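卓上ロボット作業手順書づくり 参加者募集のお知らせ

Staditz作業標準研究室では、卓上型アームによる把持作業の手順書を一緒に書き、一緒に疑い、できれば一緒に削ってくださる方を募集しています。ロボットを動かす人の募集でもありますが、どちらかといえば文章を直す人の募集です。そのつもりでお読みください。

当研究室の手順書は、初版が4ページでした。現在は100ページあります。増えた分のうち、どれだけが安全に寄与し、どれだけが会議に寄与したのかは、編集にあたった私たちにもよくわかりません。今回の改訂作業「Koltstead改訂」では、これを現場の人が立ったまま読める分量に戻します。目標は16ページです。表紙と目次を含みます。
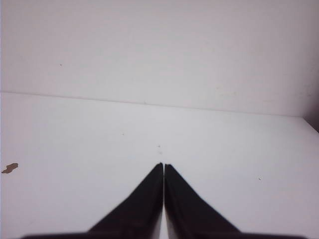
Gratlow、2021年8月16日

募集の背景を少し書きます。

把持作業の規則というものは、たいてい事故の翌日に書かれます。翌日に書かれた規則は語気が強く、主語がなく、例外なく「必ず」で始まります。現行版には「必ず」が一つの段落に三度出てくる箇所があり、三つの「必ず」を同時に守ることはできません。隣の工程の担当者はこれを「努力目標の段落」と呼んでいます。

たとえば、作業開始時の指先の状態について。現行版の第2章は「指は閉じて待機」、第5章は「指は開いて待機」と定めています。どちらにも書いた当時の事情があり、どちらの執筆者も譲りませんでした。結局、第7章に「待機姿勢は別途定める」という一文が入り、別途は今日まで定められていません。参加者の方には、まずここを定めていただきます。

作業面についての規定も同様です。「作業面は清浄であること」とありますが、清浄とはどの程度のことでしょうか。白い台の塗装が小さく欠けて、下の茶色が見えている。これは汚れなのか、損傷なのか、それとも台の個性なのか。記録用紙の欄は「清浄」と「不清浄」の二つしかなく、担当者によって丸のつく位置が変わります。ごく小さな黒い点に至っては、見つけた人の視力と几帳面さを測る検査になっています。

対象物の章には、もう少し手間がかかります。現行版は対象物を「箱状のもの」「円筒状のもの」「その他」に分けていて、食品はほぼすべて「その他」に入ります。「その他」の取り扱い手順は一行だけで、「状況に応じて適切に扱う」と書かれています。これを手順と呼ぶには、かなりの信仰心が必要です。
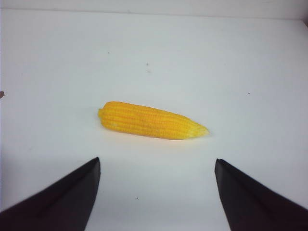

とうもろこし一本で、この分類はもう困ります。円筒と呼ぶには片側が細く、箱と呼ぶ人はさすがにいません。太いほうと細いほうのどちらを基準に指の開きを決めるのか。長手方向に対してどの向きから近づくのか。粒をつぶさずに持つ、という要求は誰もが口にしますが、つぶれたとみなす基準は書面のどこにもありません。前回の読み合わせではこの一項目に午後を全部使い、決まったのは次回の日程でした。

改訂版では、対象物の名前で分けるのをやめ、持つ場所の幅、表面のやわらかさ、置かれた向きで手順を選べるようにしたいと考えています。表にするか、流れ図にするかは未定です。どちらにも熱心な支持者がいますので、参加初日に意見を求められても驚かないでください。

お願いする作業

・現行手順書の通読と、矛盾、重複、意味不明箇所の洗い出し
・卓上アームを使った手順の実演への立ち会いと、手順どおりに進められなかった箇所の記録
・改訂文案の執筆、および他の参加者の文案への赤入れ
・点検記録用紙の作り直し
・用語の統一(「爪」「指」「ハンド先端」「先っぽ」が併存しています)

実演では、書いてあることだけをやります。書いていないことを親切でやってしまう方は、実演者よりも執筆者に向いています。反対に、書いてあるとおりにやって行き詰まり、そこで黙って手を止められる方は、たいへん貴重です。

応募資格

・18歳以上の方
・日本語の文章を読んで、どこが変かを指摘できる方
・全日程のおおむね八割に出席できる方

ロボットの操作経験は問いません。経験のある方には基本操作の説明を省略できますが、思い込みを外していただく時間が別に必要になるため、所要時間はあまり変わりません。工場や厨房、倉庫などで、守りようのない規則を守ってきた経験のある方を歓迎します。

募集人数と期間

募集人数は12名です。期間は来年4月まで、会合は月二回、一回あたり三時間を予定しています。会場はGratlow分室の作業室です。遠隔での参加は文案検討の回に限ります。実演の回は、現場の台の前に立っていただきます。

謝金は当研究室の規程に基づいてお支払いします。交通費は実費です。領収書の貼り方にも手順書がありますが、今回の改訂の対象ではありません。お気持ちはわかります。

作業にあたっての約束事

改訂版ができるまでのあいだ、参加者には次の決まりを守っていただきます。短いので、こちらは本当に守ってください。

一、アームの動作中は、可動範囲に手を入れない。対象物の位置が少し気になっても入れない。
二、停止は誰がかけてもよい。かけた理由はあとで聞く。かけた人を責めない。
三、開始前と終了後に、指先と作業面を目で見て、見たままを書く。「異常なし」とだけ書かない。
四、作業面に落ちているものは、記録してから取り除く。
五、手順にない動きをさせたいときは、先に手順を書く。

三は Villalobos方式と呼ばれているもので、以前の共同作業のときに取り入れました。点検欄に「異常なし」が延々と並んだ用紙は、見た目には大変美しいのですが、それを読んで何かがわかった人はいませんでした。書く側の負担は増えます。その代わり、あとから読む人の負担が減ります。両者が同一人物であることも多いので、収支は合うはずです。 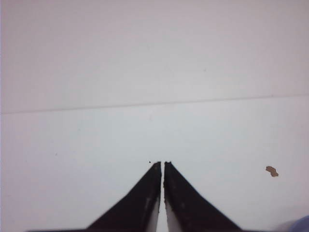

作業標準だより 第17号

指先の点検については、本号の付録に記入見本を載せました。「先端の縁に小さな欠け」「表面に灰色がかった擦れ」「右側の作業面に茶色の小片、正体は不明」といった書き方で十分です。原因を推理する必要はありません。正体のわからないものは、わからないと書いてください。現行版の用紙にはこの「不明」を書く場所がなく、そのため正体不明のものは、制度上、一度も存在したことがありません。

交換の判断基準も、今回あらためて決めます。現行版は「著しく摩耗した場合は交換」としていますが、著しさには個人差があります。寸法で決めるのか、見本写真と比べるのか、把持の失敗が続いたことをもって判断するのか。部品の在庫を管理している側からは、すでに控えめなご意見をいただいています。

応募方法

次の三点を、郵送または当研究室の応募フォームからお送りください。

(1)氏名、連絡先、参加できない曜日と時間帯
(2)これまでに出会った中で最も守りにくかった規則と、その理由(400字以内)
(3)次の一文の書き直し
「作業者は必要に応じて適宜適切な把持力を適用しなければならない。」

(3)に正解はありません。長くなってもかまいませんが、選考する側がなぜ長くなったのかを尋ねることがあります。(2)については、勤務先の特定につながる情報を伏せてください。選考が終わりましたら書類は破棄し、採否は応募者全員に書面でお知らせします。

よくあるお問い合わせ

途中で辞退できますか。
できます。引き継ぎの文書を一枚だけお願いしています。裏面は使わないでください。

自分の書いた文は改訂版に残りますか。
残らないこともあります。担当の章が丸ごと削られた場合も、功績として謝辞に記載します。

改訂版は公開されますか。
公開する予定です。ほかの現場での流用も歓迎しますが、その際は待機姿勢の項をご自分の設備に合わせて書き換えてください。「別途定める」のままにはしないでください。

Staditz作業標準研究室 手順書改訂係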